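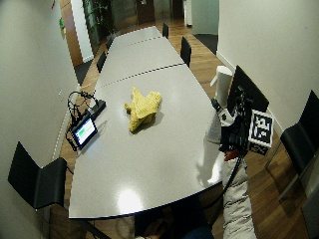

Gervásio Araújo asked at our February open evening whether people with no workshop could join in. They can – most of us started at a kitchen table.

Search this site

About Ullell Workshop
1 min read

Ollell is a shared workshop for home-built robots. We began in May 2018 and have 34 members. Our main build is Wiriya, a handling rig for cloth.
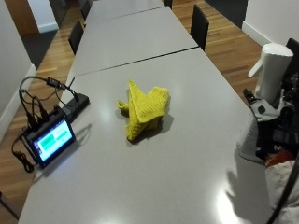

Joining

Come to an open evening first. Bring your own laptop.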